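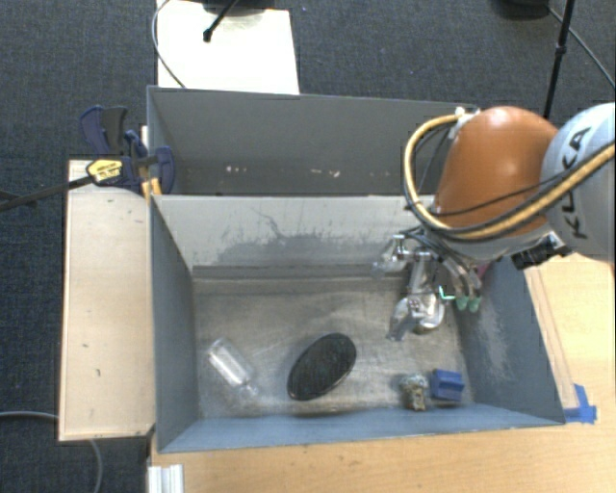
Minutes — Clurkeck Shared Workshop, bin picking build
9 October 2021

Present: Lucrezia Caputo (chair), Vasanthi Nadar, Benedikt Pfeiffer, Fergus Drummond (minutes)
Apologies: Mehrangiz Ahmadpour, who sends her love and a tin of shortbread, gratefully received

1. Last minutes
Agreed, once Benedikt's name had been spelled right.

2. The arm and gripper
Vasanthi has been working on the KUKA with the jointed gripper and feels much happier about it. She ran 90 picks from the front bin last week and 11 were dropped, nearly all of them the clear bottle, which the software still has trouble finding against the metal floor. The black oval piece gave her no bother at all. We had a long and very friendly talk about whether to put matte tape on the bottle — Lucrezia would like to leave it be for now and try a different lamp first. Vasanthi to borrow one.

3. Bins and table
The two gray bins stay where they are. Benedikt would love to swap the bar clamp for proper brackets, and everyone was glad to let him. He asks that people please not lean on the long board beside the bins in the meantime.

4. Hose and cables
Fergus worries about the hose rubbing on the orange cover when the arm turns. Benedikt will look at it with him, and has 2 spare ties in his drawer.

5. Money
More than 80 dollars left in the jar. Agreed to spend it on the brackets.

6. Open evening
Moved to February, so Mehrangiz can be there.

Fergus to lock up.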